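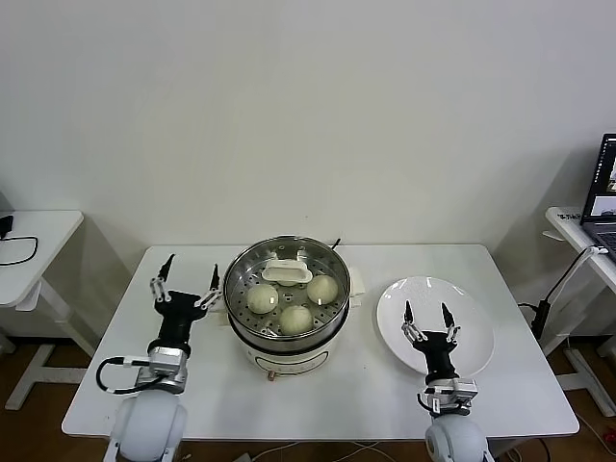
冬になると台所にいる時間が長くなります。暖房をつけるより先にお湯を沸かしているような生活で、今年はそこに土鍋ごはんが加わりました。炊飯器が壊れたわけじゃないんです。元気です。棚の上でちょっと肩身が狭そうにしてますけど。

きっかけは6月に引っ越しの片付けをしていて、流しの下の奥から三合炊きの土鍋が出てきたこと。新聞紙にくるまれたまま、たぶん一度も使ってない。誰にもらったのかも思い出せなくて、とりあえず出窓に置いておいたら、夏じゅうずっと鍵と郵便物の入れ物になってました(便利だった)。で、涼しくなってきて、そろそろ本来の仕事をしてもらおうかと。

まず目止め。これを飛ばして水漏れさせた経験が前にあるので、今回はちゃんとやりました。鍋の八分目くらいまで水を入れて、残りごはんをお茶碗に軽く一杯。弱火でゆっくり、お粥になるまで。焦げないようにときどき木べらで底をこすりながら、本を読んで待つ。火を止めたらそのまま冷めるまで放っておいて、中身を捨てて洗って、ひっくり返して乾かす。翌日の朝に触ったらまだ底がひんやりしてたので、もう一日待ちました。せっかちな人間にはここがいちばんつらい!

で、炊き方です。いろんな人がいろんなことを書いていて、最初の数回はあれこれ混ぜてしまってひどい目にあいました。芯が残る、べちゃっとする、底が真っ黒。真っ黒の日は部屋じゅうが焚き火のにおいになって、カーテンまで洗いました。今のところ落ち着いているのはこんな感じです。

米は二合。研いでからざるに上げないで、そのまま水に浸けておきます。前はざるに上げてたんだけど、冬の部屋は乾燥していて米が割れる気がしてやめました。気のせいかもしれません。水は400ml、新米のときは気持ち減らす。浸ける時間は夏なら短くてもいいんでしょうけど、今は一時間みてます。

火加減は中火よりちょっと強め。沸騰まで約12分。うちのコンロだとこれくらいで、蓋の穴から湯気がまっすぐ出てきたら沸いた合図です。そこから弱火にして6分、最後に強火で数秒、ぱちぱちっと音がしたら止める。おこげがいらない日は最後の強火はなし。あとは蓋を開けずに蒸らします。開けたい。めちゃくちゃ開けたい。でも開けない。

鍋の形とか厚みで全然違うと思うので、時間はそのまま真似しないでくださいね。うちのはずんぐりした丸い形で、蓋が一枚だけのタイプです。二重蓋のやつは吹きこぼれにくいらしくて、正直うらやましい。吹きこぼれるとコンロの五徳にでんぷんがこびりついて、乾くとほんとに取れないんですよ。今は沸いた瞬間に火を弱められるように、沸くころには台所から離れないことにしてます。スマホも持ち込まない。

米の話もちょっとだけ。近所のImthorpeという量り売りのお店で、少しずつ違う銘柄を買って試しています。お店の名前は英国っぽいのに、置いてあるのは米と豆と乾物。あと味噌。先月は粘りの強いのとさっぱりしたのを買ってみて、土鍋だと私はさっぱりしたほうが好きでした。炊飯器のときは断然もちもち派だったのに、不思議。粒がしっかり立って、冷めてからおにぎりにしてもほろっとほどけるんです。塩だけでいい。海苔も巻かなくていい。いや、あったら巻くけど。

そうそう、鍋敷き。これが地味に困りました。熱々の土鍋を冷たいところや濡れたところに置くとひびが入ることがあると聞いて、あわてて買いに行ったんです。最初に買ったPumskaというお店のフェルトのやつは見た目がすごくかわいくて、でも薄くて、テーブルまで熱が通ってしまった。白い輪っかの跡がうっすら残ってます。泣いた。今はWibisonoという雑貨屋で見つけた、縄をぐるぐる巻いたような分厚いのを使っています。こっちは文句なし。ちょっと縄のくずが落ちるけど、それくらいは許します。フェルトのほうは急須の下に転職しました。

おかずは簡単なものばかり。平日は作り置きしたひじきと、味噌汁と、あと卵。ごはんがおいしいとおかずが減っていくというのは本当で、最近の買い物かごはだいぶ軽いです。そのぶん米の減りが早い。友だちが遊びに来たときは4人で三合炊いて、あっという間になくなって、結局もう一回炊きました。二回目を待つあいだ、みんなで底のおこげに醤油をたらして取り合い。大人が何やってるんだか。でも楽しかったなあ。

炊き込みごはんは3回やって、うまくいったのは一回だけです。きのこのときは水分が出すぎてやわらかくなり、鮭のときは醤油が焦げてほろ苦い味に。成功したのは里芋と油揚げ。具は混ぜ込まずに米の上にそっとのせるだけ、調味料を入れたら底のほうだけ軽くひと混ぜ、これがよかったみたい。里芋は小さめに切っておかないと芯が残るので注意です。油揚げは油抜きしたほうがいいと本には書いてあったけど、私はしない派。あのコクがおいしいので。

洗うのは思ってたより楽でした。食べ終わったらぬるま湯を張ってしばらく置いて、やわらかいスポンジでなでるだけ。洗剤はにおいを吸いそうで使ってません。ただ、乾かすのは本当に時間がかかる。湿ったまましまうとカビるらしいので、うちではもう出しっぱなしです。ついでに台所の棚のクロスも替えたくて、Dedarという布のお店をのぞいたら渋い辛子色があって、土鍋の茶色に合いそうでずっと迷ってます。布にお金をかけるか、二重蓋の土鍋にお金をかけるか……。

今日は冷蔵庫に大根が半分残っているので、葉っぱを刻んでごま油で炒めて、炊きたてに混ぜるつもりです。米はもう浸けてあります。

2024-12-03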